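Dornville Garment Handling Cell
Progress report to Wirncombe, second period
25 December 2019

Work since September has gone mainly into keeping the two-arm cell in service. Folding runs were held back until power distribution, cable routing and the work surface were in a state we could maintain. The cell logged 746 cycles in the period.

Power. The adapters are still on the floor and fed from switched power strips. Several carry handwritten labels, and the labelling will be extended to the rest. Shutdown now follows a written order: arms parked first, then the strips.

Work surface. The patterned cloth is clamped at the table edge. Clamp positions are checked before each block of 100 cycles — a slack cloth shifts under the grippers and spoils the grasp height.

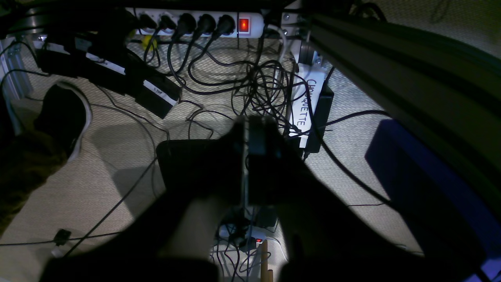
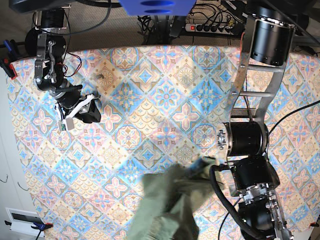
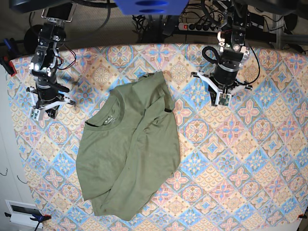

Cell at Dornville: floor cabling, and the arms over the clamped cloth.

Arms. Joint fasteners on both arms were re-torqued twice. We recorded 8 stoppages, of which three were traced to connectors working free at the wrist. Wirex supplied replacement leads with locking connectors and these are being fitted as each arm comes due for service. No motors have been replaced.

Calibration. Drift on the left arm was corrected by resetting the base joint zero. The right arm stayed within tolerance.

Outstanding items. The floor cabling needs a covered tray, quoted by Mahasneh but not yet ordered. Spare gripper fingers are down to one set. We ask Wirncombe to approve moving the unspent travel allocation to cover both — the total stays within the original budget.

Next period: fit the tray, finish the lead replacement and resume T-shirt trials at the full cycle rate.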